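Notebook, disruption desk – Thursday, early

06:40. Coffee machine down again. Rebooking engine up. I would have picked the other way around.

Carrying on from the last entry, where I promised to find out why Penry leaves people at Hostska overnight when there is a perfectly good evening departure with seats on it. I have a partial answer and it's embarrassing, so I'm writing it down before I can talk myself into a nicer version.

Background for whoever reads this after me. Penry is our rebooking engine. When an airline cancels flights, it takes the list of stranded people, takes the list of open seats, and tries to match one to the other without splitting families or sending anybody through an airport they can't legally be in. Rumomano is the airline we replay against. They gave us one bad day in March, start to finish: 1,944 passengers off canceled flights, all names stripped out, connections and bag status left in. Fog at Ketau until lunch, then crews running out of hours, then the usual evening collapse. A lovely data set. I would not have wanted to be in it.

Setup for this morning's runs:
Replay clock at 4x, any faster and the seat feed gets ahead of the crew feed.
Batch size 600, as before.
Minimum connection at Hostska left at the published value.
Bags: follow passenger, no separate routing.
Hotel cost switched on. More on that below, sadly.

07:15. First run finished. 300 people overnighted at Hostska. Exactly 300. When a fog bank and a crew shortage combine to produce a number that round, somebody has typed it in somewhere.

07:30. Found it. There is a hotel block in the config. Rumomano had 300 beds held near the terminal that night, and we treat held beds as free since the airline has paid for them already. So Penry looks at a passenger, looks at the late flight to Ketau (small cost, because the seat could be sold), looks at a bed with no cost at all, and puts the passenger to bed. It keeps doing that until it's out of beds. Then it remembers that it works for an airline and starts using airplanes.

I'd like to blame someone. The commit is mine.

07:50. Told Phúc. Phúc said that from the passenger's point of view it was at least a decision, which put us ahead of most of the industry. Then he asked if the beds had breakfast. They did. Breakfast is also set to zero.

08:10. Second run with the bed cost set to the same figure as a walk-up room. Overnights drop a long way, as hoped. New problem: Penry now loves the late flight so much that it sends people to Ketau who were never going to Ketau. One party of four, originally headed south, gets flown north, held three hours, and then flown south over the top of the airport where they started. Legal. Cheap. Arrives 20 minutes before the next-morning option. I can picture the conversation at the gate and I don't want to be on either side of it.

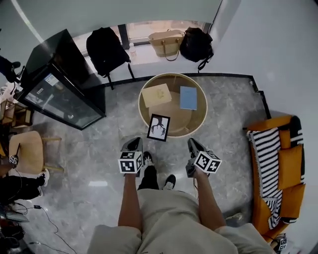 7 min read

09:05. Back at it. There's an old "backtrack" penalty in the scoring that was supposed to prevent exactly this sort of tour. It measures distance flown against straight-line distance, which sounds fine until you notice that it resets at every overnight and at every change of terminal. Ketau's commuter gates are coded as a separate terminal. So each time our family of four walks down that corridor, they are forgiven everything and may begin again.

Removed the terminal reset. Kept the overnight reset for now, as I vaguely remember Győző having a reason for it.

09:20. Asked Győző. He had a reason for it. It was that the test failed without it. He doesn't recall which test, and he'd like it known that he was under pressure at the time. Noted.

09:45. Third run, terminal reset gone, bed cost on. Much saner. Nobody flies over their own starting point. Overnights at Hostska up a bit from run two and well under run one. The ones left are mostly people who arrive after the late flight has closed, and no amount of scoring will fix that unless we hold the flight.

Which brings up holding the flight. Writing this as a separate note because we argue about it every time and then lose the argument in chat.

NOTE ON HOLDS. Penry can suggest a departure hold but can't make one. In the replay, suggested holds are simply refused, on the grounds that the real controller refused nearly all of them that day. Fair enough, but the real controller was being phoned by about nine different people with nine different ideas. A single request with a list of connecting passengers attached might have gone another way. I'd like a replay mode where a hold under 15 minutes is granted if crew hours allow it. Phúc thinks this is cheating. I think it's cheating in an interesting direction.

Crossing out "about nine," I have no idea how many. It was a lot of phone calls. The log is page after page of them.

10:30. Did the hold mode anyway, on a branch, where it can't hurt anyone. Crew hours are the catch. The late Ketau crew had 2 minutes left on their duty day by the time the incoming flight reached the gate. Two. You could not get a stroller folded in that time. So for the flight everyone cares about, the hold is worthless, and Phúc is right by accident. He has asked me to remove "by accident." I have considered it.

For the earlier departures the hold mode does help. Small holds, a handful of connections saved each time, and the late bank is less crowded as a result. Worth a proper run with the seed varied before I claim anything. I've been burned by single-seed results and so has this notebook, see most of last fall.

11:15. Bags. I had been ignoring bags.

"Follow passenger" assumes the bag can be found. On the replay day a chunk of them were sitting on carts at Hostska, tagged to flights that no longer existed. Penry moves the passenger, marks the bag as moved in the same breath, and feels good about itself. In the Rumomano records the actual bags for those rebookings showed up anywhere from that night to the following week. I don't want to model carts. I have seen what happens to people who try to model carts. But we should stop reporting "passenger and bags delivered" as one line in the summary, as the second half of it is a wish.

Changed the summary to two lines. The bag line now says "unverified." Győző thinks the customer will hate it. The customer's passengers have, I suspect, already covered that ground.

11:40. Also looked at the text messages, since they come out of the same run. Penry drafts one per change. With the batch cycle as it is, a passenger on the Ketau list on that day would have received six messages before lunch, the first two contradicting each other and the fourth apologizing for the third. Every one of them was accurate when sent. I'd still have thrown my phone in a fountain.

Options:
Wait for two stable cycles before sending anything. Calmer, but someone may walk away from a gate they need to be at.
Send the first one and then only if the departure time or gate changes. Probably this.
Send nothing and let them find out from the board, as tradition demands. Phúc's suggestion, and I'm fairly sure he was joking.

Going with the second. Left a flag so it can be turned off per airline.

12:20. Lunch, eaten over the crew feed.

13:10. Afternoon run kicked off with everything in: bed cost, no terminal reset, two-line summary, quieter messages, holds off. Seeds varied this time. It takes a while, so I tidied the config. Found a parameter called patience, set to 7, not read by any code. Left it in. It seemed to be trying.

14:50. Runs done. No exact round numbers anywhere, which cheers me up more than it should. Spread between seeds is wider than I'd like on overnights and tight on total delay. Families stay together in all of them. One unaccompanied minor gets a connection that is allowed by the rules and that I would not allow as a human being, so that rule needs a look. I've blocked it by hand for now, and blocked by hand means it will bite us in a month.

To do, in no honest order:
Find out which test Győző was under pressure from.
Proper minor rule. Ask Rumomano what their desk really does.
Check whether breakfast should cost money. (It should.)
Hold mode, more seeds, keep off main.
Hostska minimum connection: the published value assumes both security lanes are open. The replay day had one.
Rename patience, or use it.

15:20. Phúc reran my first config from this morning, just to confirm the hotel thing, and got 300 again. Good. Reproducible, anyway. He's put the number on the whiteboard with my initials next to it.

Leaving the hold branch running over the evening. If the box falls over, restart from batch three, the first two are cached.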